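Kwan House, staff housing for traveling nurses
Move-in safety check, unit 17
Checked by: Yu-ting Tam. Month: October

1. Smoke alarm, hallway. OK. I pressed the button and it was loud.

2. Smoke alarm, bedroom. Not OK. It gives no sound with the new battery also. Please replace before the nurse arrives.

3. Door lock and chain. OK. The key is a little stiff to turn.

4. Kitchen and table. OK. Dishes are in the inventory, no chips found.
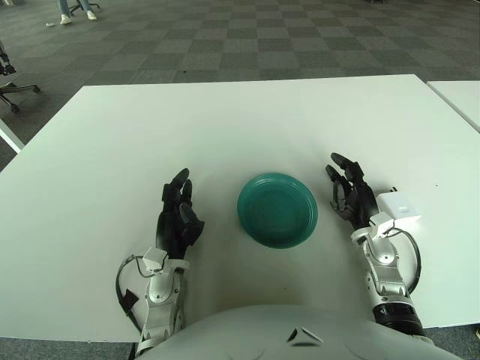 Round plate on white table

5. Space heater (Fiketti). Cord is good. It must stay 3 feet from the curtain, I put a note on the wall.

6. Outlets. 13 tested, one beside the bed is loose. Willirex was called for the repair.

7. Window in the bathroom. Closes, but the latch needs to be pushed hard. Night shift nurses sleep in the day, so the blind was checked too. It is dark enough.

8. Small items left on the table are to be put away before handover.

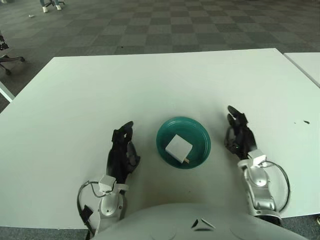

Open points
Items 2 and 6. Wing-yan Chung will check again and sign. Keys stay at the office until then.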